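Gallery: The Gredine grippers and the fault we found on a Monday

Text by Aitana Arroyo

In November our group was folding clothes with hand-held grippers, to collect demonstrations for the Alimeck arm. The plan was 3,000 folds. We stopped at 391, when Evie Dawber noticed that the recorded width of the jaws did not agree with what she felt in her hand. The trigger was fully pressed, the fingers were closed on the cloth, and the log said they were still open by several millimetres.

At first we blamed the software, and we lost one whole morning on it. The fault was mechanical. The small coupling between the trigger and the width sensor had a set screw that worked itself free after many squeezes. The coupling then slipped a little on its shaft, always in the same direction. One slip is too small to see in the log. After 300 squeezes it is enough to spoil a fold, as the arm will copy a grasp which never closes.

There was also a safety side, and I want to write it plainly. When we replayed one of the bad recordings, the arm held a sleeve too loosely and the controller tried to correct this by moving faster. Evie pressed the stop button. She was standing outside the marked area and was not hurt, but the speed was higher than we permit in that room. The Tiltonville site has since received our report, with the log attached.

What we do now: the screw is fixed with thread-locking glue, the zero position is checked every 500 squeezes, and a replay starts only at the slowest setting. The folds recorded before the fault was found are kept in a separate folder — we do not mix them with the new ones.

The pictures come from the gripper cameras, on the folding work.

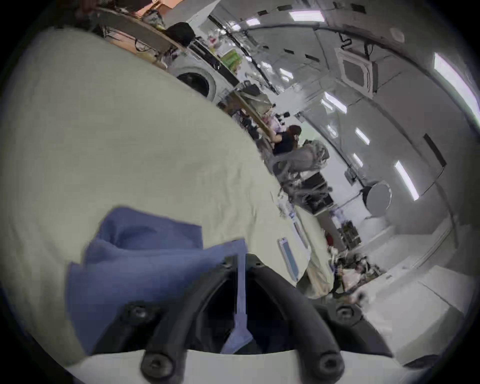
A blue cloth caught at the left finger, with the green-covered table behind.

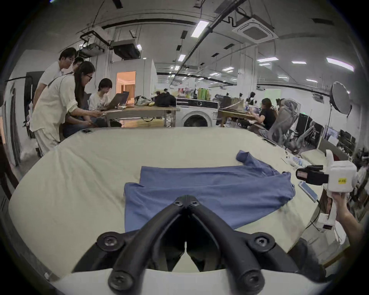

The blue shirt is laid out almost flat, one sleeve bent upwards. The second gripper is held at the right of the table.

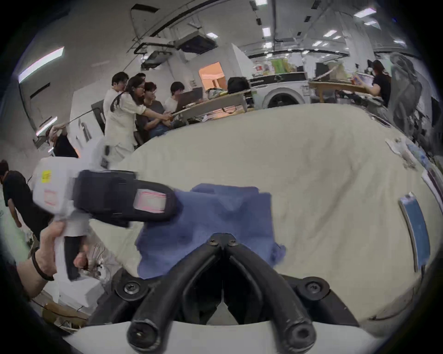

Sorensen Workshop Letter, Issue 14, page 6

In the last picture the black jaw of the second gripper is pressing on the edge of the crumpled blue cloth. This kind of grasp is where the wrong width does the most damage, for the reading must be right at the moment when the fabric is held. If you use the same coupling, please check the screw before you check the code.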